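The ferry to Nevley leaves the mainland twice a day out of season, and the woman who runs the island's small museum meets most of the people who get off it. She has worked there for 20 years. We spoke in the back room, where she was sorting pottery labels, and she asked that her name be left out. "Put the museum in," she said. "People can find me at the desk."

Most visitors come for the beaches at Gatel and see the old town on the way to lunch. She doesn't mind that. What bothers her is that the guidebooks give the island one date, the year the harbor wall was finished, and skip the rest.

"There was a town here long before the wall," she said. "The wall is what you see from the boat, so that's what gets written down."

The older settlement was at Nava, on the ridge behind the present town. It had a spring, a view of both channels, and enough flat ground for barley. The people there traded obsidian and later wine. When the pirates stopped coming, families moved down to the water, and they took the stones of their houses with them.

"If you walk down the main street you are walking past Nava," she said. "My grandmother's doorstep came from up there. It has a groove in it from a gate that was somewhere else." 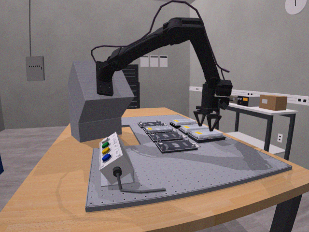

Reading time: 2 min

The ridge was dug once, when she was a child. The team opened 52 graves and recorded pottery in 48 of them. Most of the finds went to the mainland, where they are still in storage. The museum has one case of them, on loan, and a set of drawings that hang in the hallway out of the sun.

I asked whether she wanted the rest back. She took a while to answer.

"I want some of it back. We don't have the room for all of it, and the roof leaks on the north side. But there are cups from those graves that have never been shown anywhere. A cup should be out where somebody can look at it."

The best-known piece in the case is a jar with a painted octopus, found in two parts. School groups draw it every June. She prefers the plain bowl next to it, which has the potter's thumbprint under the rim.

She is less patient with the story told about Voner, the square tower on the south coast. Tour guides say a princess was locked up in it. The tower was a grain store, she said, and later a place to watch for ships. Tax records from the Venetian period list what was kept inside, down to the number of sacks.

"I've told the guides. They say the princess gets better tips."

The path to Voner starts behind the church in Gatel and takes an hour on foot. She recommends going before 10 in the morning and carrying water, as the spring marked on the old map is dry. The door is kept locked, but the outside stair is open and the grain chute can be seen from the second landing.

Nava is harder to find. There is no sign at the turnoff, and the graves were filled in after the dig. What's left is a line of foundation stones and the spring, which still runs in winter. She goes up a few times a year to pull weeds off the stones.

The museum is open mornings from April through October. In winter, ask at the bakery for the key.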